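## 3. Planeamento e aquisição do equipamento

Esta secção destina-se a quem prepara a compra de um posto Gradumen de bancada. Deve ser lida antes do pedido de cotação. A montagem mecânica é tratada na secção 4 e a calibração na secção 5.

### 3.1 Definição do posto

1. Escolher a bancada. O tampo deve ser plano, estável e de cor uniforme na zona de trabalho. A madeira clara é aceitável; superfícies espelhadas ou com verniz de alto brilho prejudicam a leitura das câmaras.
2. Medir a profundidade livre do tampo. São necessários 70 cm entre o bordo frontal e qualquer obstáculo fixo (parede, prateleira, calha técnica).
3. Localizar as tomadas. O alimentador é fornecido com cabo curto e não admite extensão no lado de baixa tensão.
4. Preencher a ficha de posto (anexo B) e juntá-la ao pedido. Pedidos sem ficha são devolvidos.

> **Nota:** se o posto for partilhado entre turnos, preencher uma ficha por turno. Os objetos de ensaio podem ser diferentes e a lista de consumíveis também.

### 3.2 Escolha da configuração

A Gradumen fornece o braço em duas configurações:

| Configuração | Conteúdo | Indicada para |
|---|---|---|
| Base | Braço, garra, alimentador, placa de controlo | Primeira instalação, formação |
| Dindurcombe | Base, mais suporte de câmara e jogo de reserva | Utilização diária |

1. Para utilização ocasional, encomendar a configuração Base.
2. Para utilização em mais de 2 turnos por semana, encomendar a Dindurcombe. O jogo de reserva inclui 3 servomotores, um par de dedos para a garra e um conjunto de cabos.
3. Indicar no pedido se as peças impressas são fornecidas pela Gradumen ou produzidas internamente. Neste último caso, a garantia cobre apenas a parte eletrónica.

**Atenção:** os dedos da garra das duas configurações não são intermutáveis com os da série Barbu, apesar da furação semelhante. Confirmar a referência na etiqueta da embalagem antes de abrir.

### 3.3 Orçamento

O valor de referência para um posto Dindurcombe completo é de 3504 euros, sem IVA e sem transporte. O valor não inclui bancada, computador nem objetos de ensaio.

1. Inscrever o equipamento principal numa única rubrica. A divisão por componentes dificulta o acionamento da garantia.
2. Inscrever os consumíveis em rubrica separada, com renovação anual: cabos, parafusos, dedos da garra, abraçadeiras.
3. Reservar uma verba para paragens. Um servomotor avariado fora do jogo de reserva demora cerca de 3 semanas a ser reposto pelo armazém de Trorkbridge.
4. Pedir cotação até maio para entrega no mesmo ano letivo ou fiscal. Depois dessa data, o prazo passa a ser confirmado caso a caso.

> **Nota:** os objetos de ensaio não precisam de ser comprados a um fornecedor técnico. Material corrente de escritório e de copa é suficiente para as tarefas do capítulo 6 – convém apenas manter o mesmo conjunto durante toda a série de ensaios.

### 3.4 Verificação do espaço útil

Antes de fechar a encomenda, simular a ocupação do tampo com o material disponível, ou visitar um posto já instalado.

1. Colocar a base do braço (ou um molde em cartão com as mesmas dimensões) junto ao bordo de trabalho.
2. Dispor os objetos de ensaio à frente da garra, com espaço livre entre eles.
3. Prever o percurso dos cabos. Uma laçada solta ocupa área de tampo e deve ser contabilizada na medição.
4. Verificar a iluminação. A sombra do braço não deve cobrir os objetos a recolher.
5. Registar as cotas na ficha de posto. 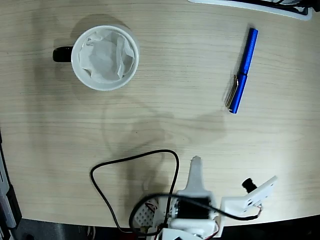
*Figura 3-1. Garra voltada para a zona livre entre a caneca e a caneta azul. Notar a laçada de cabo à esquerda do braço.*

**Cuidado:** não encurtar os cabos para ganhar espaço. O comprimento de origem é necessário para a rotação completa da base. Se a laçada interferir com a tarefa, acrescentar guias de cabo à encomenda (rubrica de consumíveis).

### 3.5 Receção

1. Conferir o número de volumes com a guia de transporte antes de assinar.
2. Abrir primeiro a caixa da placa de controlo e comparar o número de série com o da fatura.
3. Comunicar faltas ou danos por escrito no prazo de 2 dias úteis. As entregas de Trorkbridge são feitas à quinta-feira, pelo que o prazo termina na segunda-feira seguinte.
4. Guardar as embalagens até ao fim da calibração descrita na secção 5.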